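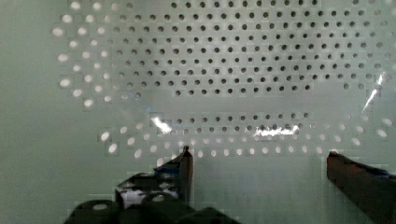 Rows of small holes, pale grey-green, behind clear plastic.

Shutting up Vasiliu

The last proper kitchen shop in Wolelstead closes in July. We went for a look, stayed all day, came home with a ladle.

Quarter to nine and the shutter's stuck again. Oana Bogdan gives it a kick, low down on the left, and up it goes. Bucket stand out first, then the doormats, then the sign that says OPEN YES REALLY. Kettle on. No customers till ten most mornings, except the man who wants his knives done and always forgets to bring the knives.

Vasiliu has been on the corner of Tanner Row for 89 years. Same family for most of that, then Oana, who came in to buy a cake tin and was asked if she could work the Christmas rush. She stayed. Bought the lease when the old man's hip went. The name over the door isn't hers and she never changed it. "Signwriting costs a fortune," she says. "And people would've moaned."

The rent is going up by 300 a month. That's the short version. The long version involves a landlord who lives in Spain, a leaking gutter and a lot of letters, and she'd rather talk about pans.

So. Pans.

Stock is on the left as you go in, floor to ceiling, the heavy stuff at the bottom after a casserole came down in the seventies and went through a floorboard. You can still see the patch. Right-hand wall is everything with a handle. Back of the shop is what Oana calls the sundries and everybody else calls the drawers: jam pot covers, corks, pie funnels, rubber rings for jars they stopped making before I was born. She sells one of those rings and it's pennies. Whole conversation for pennies. A woman comes in while I'm there with a lid from a pressure cooker wrapped in a tea towel, been to three other places, and Oana has the seal in her hand before the towel's off.

You don't get that from a warehouse. You do get it cheaper from a warehouse, she's the first to say so, and half her regulars have gone that way. They still pop in. They hold the thing, ask what size they need, thank her very much, and order it on the phone before they've reached the bus stop. She's seen them through the window doing it.

What sells, then? Not much, but steadily. Wooden spoons. Peelers, always, because they go out with the peelings. Plastic bits for students in September, whatever colour's going – the soft greens and lilacs shift quickest at the moment, red hardly at all. Colanders go well. I'd have thought everyone had one already but it seems they get left behind in moves, or lent to a neighbour, or used for the garden and never come back indoors.

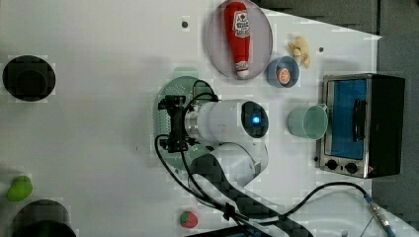 The Gruvik drawer

Ask anyone in town over fifty about Vasiliu and they'll mention the Gruvik drawer. Gruvik was a line of tin cutters and moulds, made up the valley at Trarnberg till the works shut. Stars, fish, a hare with one ear longer than the other. When Trarnberg closed, the shop took what was left in the store room, boxes and boxes of it, thinking it would be gone by spring. That was before Oana's time. There's still a drawer full.

Children were allowed to go through it if they'd washed their hands. One cutter free on your birthday. I had the fish. My sister had the hare and I've never got over it.

Collectors turn up now and then, offer for the lot, and get told no. It's one each, same as ever. When the shop goes the drawer is going to the primary school, complete with the runners, and the head has been warned about the edges.

Lunch is at the counter. Soup from a flask, bread, and a quick tour of the things she won't stock. Avocado slicers. Anything with an app. Egg cups shaped like animals ("you end up looking it in the eye"). She used to refuse non-stick too and gave in, then spent ten years telling people not to use a fork in it. They use a fork in it. Back they come.

Afternoon is busier. A lad moving into his first flat with a list from his mum. It's a good list, in capitals, and Oana crosses off nearly half. Here is what she left him with, more or less, and I've copied it out as several readers asked for somthing like this after the bedsit issue:

One big pan with a lid, one small without. One knife you like the feel of. A board that doesn't slide. Tin opener, the plain butterfly kind. Wooden spoon. Colander or sieve, get the colander first, you can line it with a cloth. Four plates, 4 bowls, and don't bother matching them.
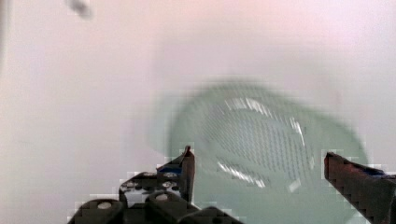 A round strainer in pale sage green.

No toaster. He was quite upset about the toaster. Grill does it, she told him, and you'll have the worktop back.

He asked about storage and got a lecture. Nothing on top of the cupboards, you'll never wash it. Nothing heavy above your head. Keep out what you use daily and put the rest somewhere you've got to bend for, and if you haven't bent for it by next year, bring it in and she'll put it on the swap shelf.

The swap shelf! Should have mentioned that sooner. By the door, bottom two planks. Leave a thing, take a thing. No money. It started with one orphan saucepan and it's been the busiest corner of the shop ever since, which did the takings no good at all. Wedding presents mostly. A fondue set that has been in and out so many times the forks have got a bit of a following.

That's the part people are asking about, more than the shop itself. The library has said it will have the shelf, if the fire exit's kept clear. So that's sorted, or near enough.
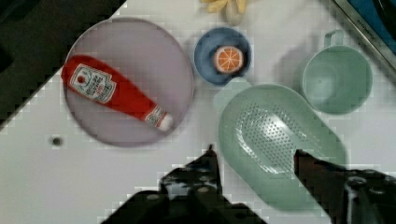 Ketchup on a plate, with a small blue bowl beside it.

And Oana? Sleeping in, she says. Then a market stall, maybe, in the autumn, just sundries and seals, if the pitch fee isn't daft. She's keeping the till for herself. It weighs as much as a pony and her stairs turn twice, so it might end up living in the hall.

Closing-down prices start at the end of June. Bucket stand is spoken for. The ladders are not, and she'd be glad to see the back of them. I paid full price for my ladle as it seemed rude not to, and she knocked a bit off anyway, and threw in a jar ring I've no jar for.

Vasiliu, Tanner Row, Wolelstead. Open from nine, if the shutter plays along. Cash prefered.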